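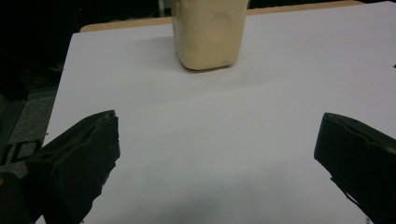

手持ちグリッパによる把持動作の収集と模倣学習
照明むらが接近軌道に与える影響
課題研究報告書
2020年8月13日提出
指導:Krystyna Pawlak

1. 目的
手持ちグリッパで人が作業を行い、その手先画像から動作方策を学習させる方法では、収集時の照明条件が方策に残りやすい。本研究では、白紙上に置いた淡色の直方体状物体を対象とし、紙面の明暗のむらが接近から把持までの軌道にどの程度影響するかを調べた。淡色物体と白い背景の組み合わせは輪郭のコントラストが低く、影響が現れやすいと考えた。

2. 収集方法
作業台に大判の白紙を敷き、対象物を立てて置く。操作者は二指を開いた状態から対象物に近づき、両側面を挟んで持ち上げる。指の開閉量と手先姿勢は画像と同時に記録し、時刻のずれは後処理で補正した。照明は均一条件と片側条件の二つとし、同数ずつ、合計600試行を収集した。対象物の初期位置は試行ごとに変更したが、向きは操作者の目視で合わせたため、数度のばらつきを含む。
記録ソフトウェアには研究室内で開発されたBruticoを使用した。把持に失敗した試行も削除せず、失敗の札を付けて保存した。

3. 学習と評価
方策は畳み込み層で画像特徴を抽出し、次時刻の手先変位と指の開閉量を出力する構成とした。学習データは均一条件のみ(以下A)、両条件の混合(以下B)の2種類である。AとBの試行数は揃えた。評価は同じ作業台で、片側照明のもと各方策100回ずつ行った。対象物を持ち上げ、そのまま静止できた場合を成功とした。
明度の正規化はどちらの方策にも適用していない。当初は適用する予定であったが、予備実験で対象物と紙面の差がさらに小さくなったため取りやめた。

4. 結果
Bの成功は90回であった。Aはこれを下回り、失敗の大半は指が対象物の手前で閉じるものであった。Aの軌道を確認すると、紙面が灰色に暗くなる領域で減速し、その境界付近で閉動作に入る例が繰り返し見られた。指の影が紙面に落ちた部分を対象物の下端と取り違えた可能性があるが、特徴量の可視化では明確な裏付けは得られていない。
Bでも、対象物の上部が画角から外れる位置では横方向の誤差が増えた。この傾向は照明条件を変えても残った。

5. 考察
混合データによる改善は、影の位置と物体の位置との相関が弱まったことで説明できる。ただし照明条件は二つに限られ、光源の高さは変えていない。また、収集と評価で同じ紙を使用しており、紙の折れや継ぎ目が位置の手掛かりになっていないとは言い切れない。
横方向の誤差については、下端しか写らない画像では物体の幅方向の中心が定まりにくいことが主因と考えられる。過去数時刻の画像を入力に加える方策を試作中であるが、学習が安定せず、本報告には含めていない。

6. 残る作業
・光源の高さを変えた追加収集
・紙を交換した条件での再評価
・失敗試行の札の付け直し(操作者間で基準が一致していない箇所がある)
・Bruticoの時刻補正手順の文書化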